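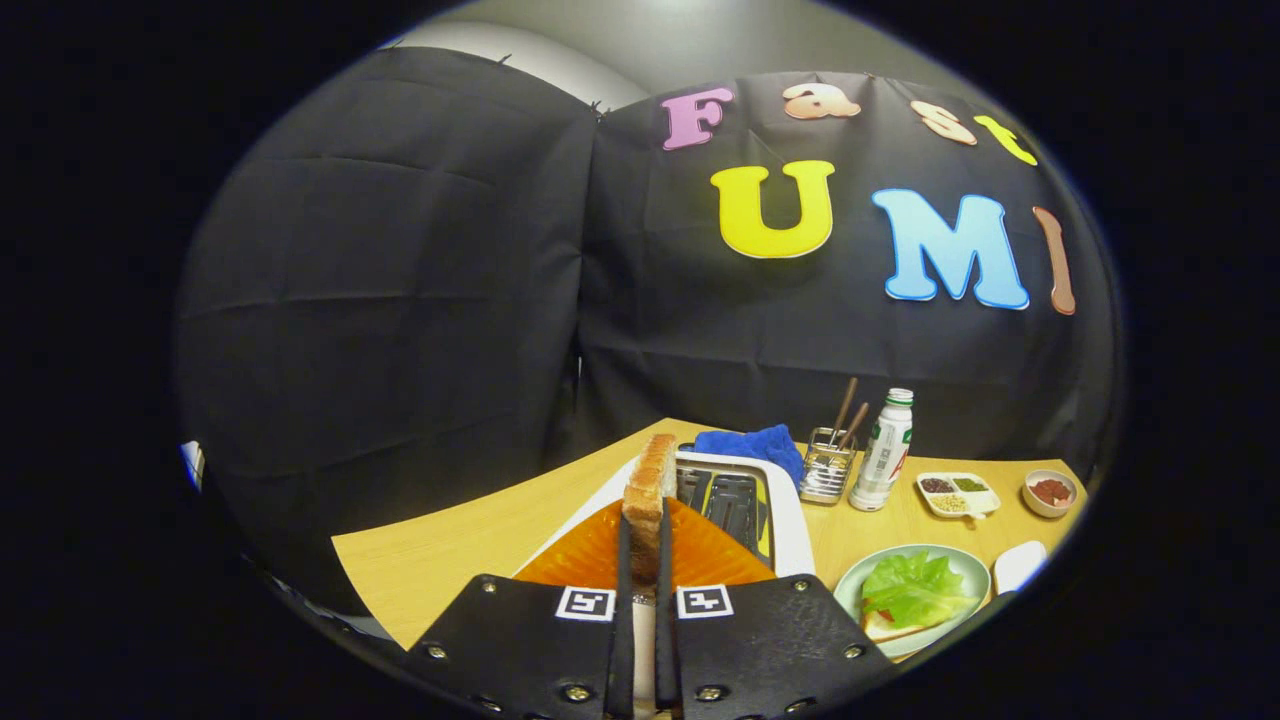 Stella Were asks why we should begin a chapter on demonstration data with breakfast, when the factories want bolts and boxes. Her question came in the margin of our first draft, and she repeated it in the second one. A bolt, she wrote, has the same shape every morning, so at least we can tell if the method is any good.

We kept the breakfast. A slice of toast held on its edge between two narrow fingers asks for a light grip, and a method which learns only from bolts will never be tested on this.

Chapter 5
Learning from Hand-Held Grippers

In the previous chapter the demonstrations were given by moving the arm itself. The method is exact but slow, and the person must stand beside the robot the whole day. In this chapter the person carries only the gripper. A camera travels with the hand, and each jaw has a small black-and-white marker, from which the opening between the fingers can be calculated at every moment.

The running example is the Lema study, made by Femi Okeke and Naomi Mwakalinga at Nulton. They collected 400 demonstrations of one kitchen task with 2 operators. Afterwards they trained one policy on all of them, and a second policy on a smaller set from which the hurried demonstrations were taken out. The second policy did better – not by much, but in every one of the 30 test runs it let go of the bread more gently.

This result is easy to read wrongly. It does not say that less data is better. It says that the speed of the operator's hand is also recorded, and the policy will copy it together with everything else.

We will need three things before we can repeat the analysis: the path of the camera, the width of the grip, and a common clock for both. Section 5.1 treats the clock first. Many students like to skip it, and I did the same in my own student years. A delay between camera and fingers is hard to see on a graph, but the policy learns to close its fingers too late.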